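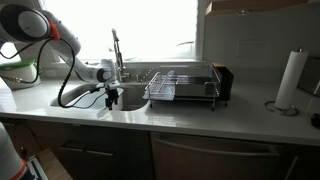
The Greto wire dish rack

I've been selling kitchen bits out of my little shop for long enough to know that people will spend weeks picking a faucet and then dry their plates on a folded towel for the next ten years. I did it too! So let me tell you about the Greto, the rack I finally put next to my own sink and now keep in stock year round.

It's a metal wire rack with a rectangular frame, raised ends and slim legs, and it stands right on the counter beside the sink. I like a rack with legs. The old one I had sat flat, and there was always a line of gray gunk underneath that I only found when I moved the thing (which was not often, I admit). With this one I can run a cloth straight under it and I'm done. The legs have dark feet on the ends, so you don't have bare wire standing on your nice countertop.

What fits in it

Our everyday load is dinner plates, cereal bowls, a couple of mugs and whatever pan got used. Plates stand up between the wires, and bowls do best leaning at one end, with the rim facing down. Wine glasses I'd still dry by hand, or set upside down on a towel. I have tried them in the rack and I spent the whole evening listening for a crash.

Big things, like a roasting pan or a stock pot, go on last and on top. Or just dry them and put them away, because a stock pot on a dish rack takes up the whole kitchen somehow.

Where to put it

Mine lives to the right of the sink, and I'm right-handed, so I wash on the left, rinse in the middle and set down on the right without crossing my arms over. If you're left-handed, flip it all around. There's no front or back to worry about. Leave yourself a hand's width between the rack and the wall so you can get behind it with a sponge.

Please do measure first! Half the returns I get are from folks who measured the counter and forgot the cabinet door, or the outlet, or the coffee maker that has lived there since forever. Cut a piece of newspaper to the size you think you have, lay it down, and live with it for a day. If you keep moving the newspaper, you need a smaller rack.

Using it with a wash tub

I'm a tub person. I keep a pale tub in the left part of the sink and leave the right side open for rinsing, and the Greto sits just past that on the counter. It uses a lot less water than letting the faucet run, and you can carry the tub out to the garden afterward if you're careful about what's in it (my tomatoes don't seem to mind a bit of plain rinse water). The tub I sell is the Unda. It comes in white only, I'm afraid. I've asked.

If your sink has rounded corners, get the tub with rounded corners too. A square one will never sit down properly and you'll be chasing it around every time you scrub something.

Cleaning and care

Wire racks are easy as long as you don't ignore them. Once a week I take everything out, put the rack in the sink and go over it with warm water, dish soap and an old toothbrush. The spots to look for are where two wires meet. If you have hard water, and boy do we have hard water, wipe those joints with white vinegar, wait a few minutes and rinse well. Then dry it with a towel and stand it back up.

Don't use steel wool. Don't use bleach. And don't leave a wet cast iron pan sitting in it overnight, or you'll get a rust mark that looks like it came from the rack and really came from the pan. I've had that phone call more than once.

The soap question

I get asked whether there's a caddy. No, the Greto doesn't come with one. I'd skip the caddy and use a proper dispenser at the back of the counter by the faucet, where it's out of the way and doesn't drip down the wires. The Afridi is the one I stock, with a long enough spout to reach over the rim. You'll need a hole in the countertop for it, so check before ordering.

Ordering

Item number: 3000
Minimum order: 1
Most per customer: 4
Pickup: Flarkeck shop, side door
Returns: unused, in the box it came in

I usually run low in May when people are moving into new apartments, so if you want one for then, drop me a line early and I'll put it aside with your name on it. No deposit needed. Replacement feet are kept behind the counter and I'll send you a set if one of yours goes missing, just tell me it's for the Greto so I don't grab the wrong bag.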